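Home | Notebook | Older entries | Newer entries | Search

21 May 2022
Kidus Wubshet

Retention test on the Mukier cleaner, second pass. I went in doubting the claim on the Hesgate sheet and I still doubt it.

The sheet says the cleaner lifts hard-water film from molded plastic "in one wipe." It doesn't say how old the film is, what water made it, or how hard the wiper was leaning. Makokha ran the January batch and got a lovely result, but those coupons had been filmed the night before. Anything comes off after one night. I could do it with my sleeve.

So this time I used the old coupons, 37 of them, all from the tap line at Evstead. 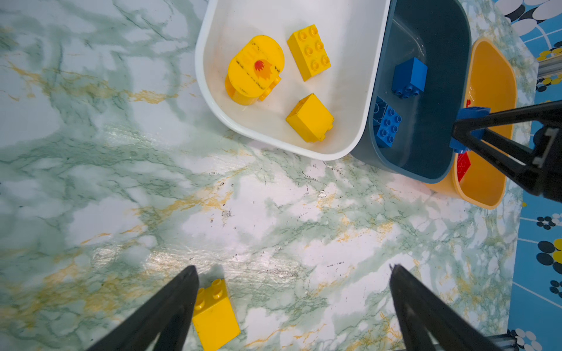 Soak was four minutes, one wipe, blue cloth, no going back over. I weighed the cloths before and after, which I don't trust much either. Our balance drifts whenever the door to the corridor is open, and it was open half the morning.

Raw count on the gloss meter before cleaning: 422 across the set. After: up to 600, but that top figure comes from a single coupon and I think I had my thumb on the edge of it. Leaving it in, marked with a query.

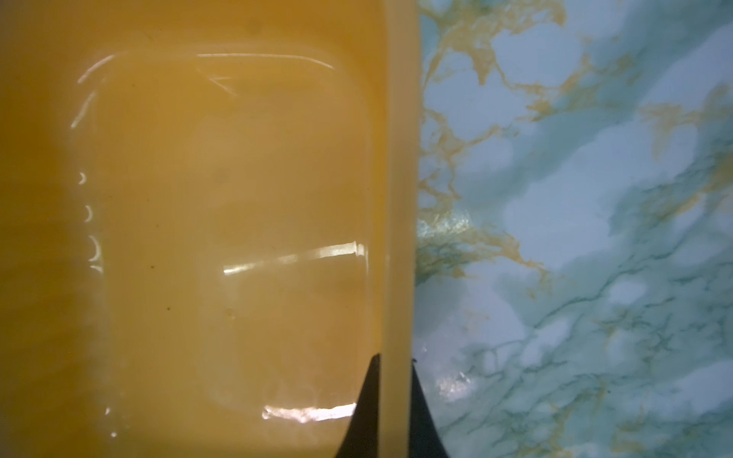
Yellow-orange plastic, translucent. Bright highlights on the gloss.

Gloss is a poor stand-in for clean anyway. A smear of the cleaner itself will read as shine. Two of the "best" coupons felt tacky an hour later, and I'd like somebody else to touch them before I write that down as a finding.

Rinse step: the sheet says optional. I don't see how. Next pass gets a rinsed half and an unrinsed half, same cloth lot, door shut. 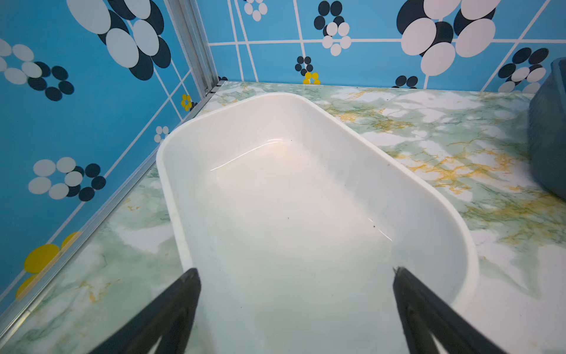 White basin, shallow clear water, two dark specks.

Asked Hesgate what hardness they tested at. Reply was a second copy of the same sheet.

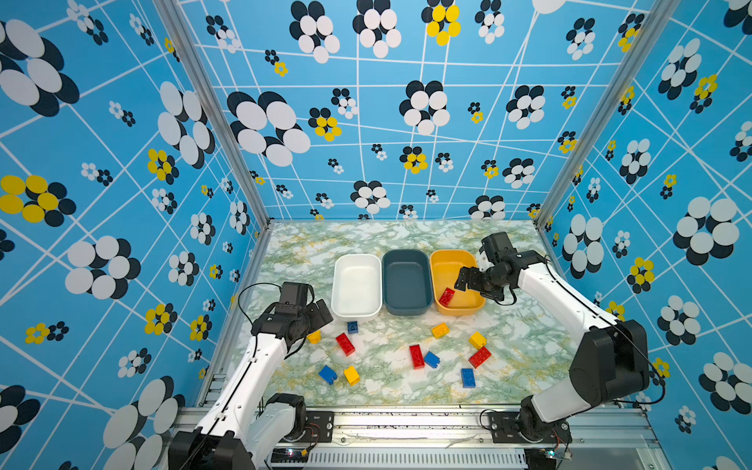 Still to do: borrow the other balance, re-read the thumb coupon, find out whether Makokha kept her cloths. If she threw them out, the January numbers come off the wall chart until we repeat them.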